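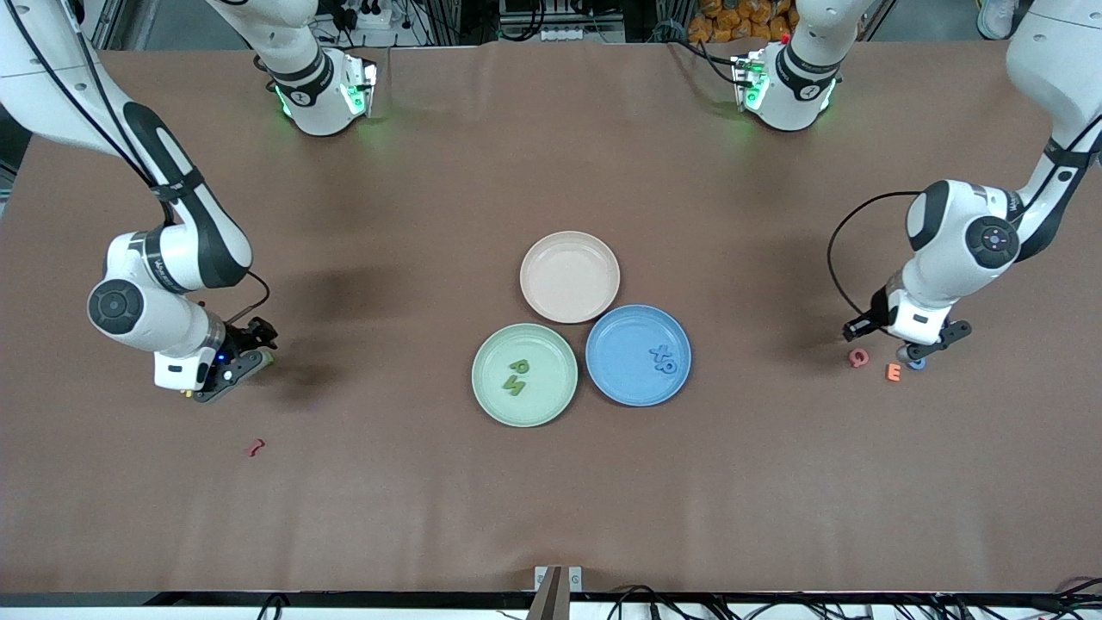
4.2 Gripper comparison

We ran the letter-sorting task with two finger sets, Skesine and Stiro, on the same pair of arms and under the same controller. Foam letters were to be placed on the plate of matching colour. Each set was given 31 sessions, for 2,000 grasps in total.

Figure 2. Workspace with both arms over the table. Letters still on the table surface have yet to be sorted.

Stiro fingers dropped fewer letters — mostly the curved ones — but were slower to release.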